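Small round tables: the questions I get most

Saturday, August 27, 2022
by the maker at Troltach

I make small two-tier round tables in a shed in Cliltdale, one at a time, and I answer my own emails (slowly, sorry). The same questions keep landing in the inbox, so I've put the answers in one spot. If yours isn't covered, there's an address at the bottom.

What is the Pace, exactly?

It's my little side table. Round top, second round level underneath, upright boards holding the two apart. I drew the first one because I wanted somewhere for a cup of tea and somewhere else for the pile of books that used to be where the tea went. I still have that first one beside my couch and the joinery is terrible, but it's never fallen over!

How much is it?

$577, finished and ready to go. That covers local pickup or a drop-off if you're close by. Freight further afield depends on where you are, so send me your suburb or town and I'll get a proper quote before you pay anything.

How long will I wait?

Six weeks is normal. Before Christmas it blows out, and I'll tell you so upfront. I don't keep finished tables sitting in the shed — there's no room, and they'd only get sawdust on them.

Can I choose the colour?

To a point. Most people go for a light to medium brown, which sits nicely with nearly everything. I can go a bit darker. I won't do a really dark stain any more, I did a couple and they showed every speck of dust in the house and both owners rang me about it. Wood varies too, so if you're matching a floor, ask me for an offcut first and put it on the floor in daylight.

Why does the grain look different from one side of my top to the other?

Light, mostly. The grain runs straight across a round top, so as you walk around it you're looking along the lines and then across them, and it can seem like a different table. Give it a turn and see which way you like best. I had mine facing one way for a year, spun it when I vacuumed, and liked it much better.

My table is by the window and the top looks washed out. Has it faded?

Check it again in the evening before you worry. Any finish with a bit of sheen throws glare back at you when the sun's low, and the patch goes almost cream. If it still looks pale once the sun's gone, then yes, it might be fading, and a curtain in the afternoons will slow it down. Shift whatever lives on top every so often as well, or you'll end up with a darker circle under the vase.

What do I clean it with?

A soft cloth, barely damp, then a dry one. Please don't use the spray stuff that promises a shine. It builds up into a sort of film, and then when you want to re-wax, nothing sticks to it. Twice a year I go over mine with Ruvmont, the wax I use here in the shed. A dab the size of a pea does the whole top. People always use too much and then write to me saying it's gone tacky (buff it off with an old tea towel and leave it overnight).

I've got a white ring from a mug. Is it wrecked?

Nope! White rings are usually moisture sitting in the finish. Leave it alone for a couple of days and it may go by itself. If it hasn't, rub a little wax along the grain with a soft cloth and be patient. Black marks are another matter, they've gone into the wood and need sanding, so send me a photo and we'll talk.

Can I put plastic things on it?

Sure. Jar lids, caps, kids' toys, the lot. The only thing I'd watch is soft rubbery plastic left in one place for months, which can grab the finish and leave a mark. Hard plastic is no drama.

How do I get the dust out from between the levels?

A dry paintbrush, the ordinary sort you'd do a skirting board with. It gets into the corners where the uprights meet the bottom level, and a cloth never will. I keep one on the lower shelf of mine, under a magazine, so I've got no excuse. (I've still got plenty of excuses.)

How much weight will it take?

Lamps, books, a pot plant with a saucer under it, a dinner plate, all fine. Put the heavy things down low. It isn't a stool and I'd really rather you didn't stand on it to change a globe, however handy it looks.

It wobbles. What now?

Nine times out of ten it's the floor. Turn the table a quarter turn and try again, and keep going till it settles. If it rocks in every position, stick a felt pad under the low side. If it's still at it after that, something has moved in the joint, so stop using it and bring it back to me.

Can you make one taller?

I can, a little. Measure from the floor to the top of your couch arm and send me that number. Most people like the table level with the arm or a touch lower. Once it gets much taller it needs a wider base to feel steady, and then it's a different table with a different price.

Do you make it square?

I've been asked a lot! Not at the moment. I tried a square one in May and walked into the corner of it so often that I gave up. It's now holding paint tins.

Can I see one before I order?

Yes please, come and have a look. Email first so I can make sure I'm in.
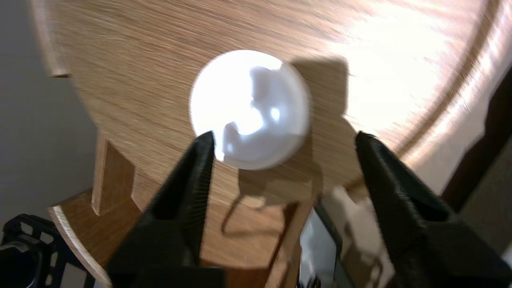
Weekday mornings suit me best, and there's parking right outside the shed. Bring your measurements, and a cushion or a bit of fabric if you're fussing over colour. I'll put the kettle on.

Contact: use the email form or leave a note at the shed | © 2022 Troltach, Cliltdale | Back to top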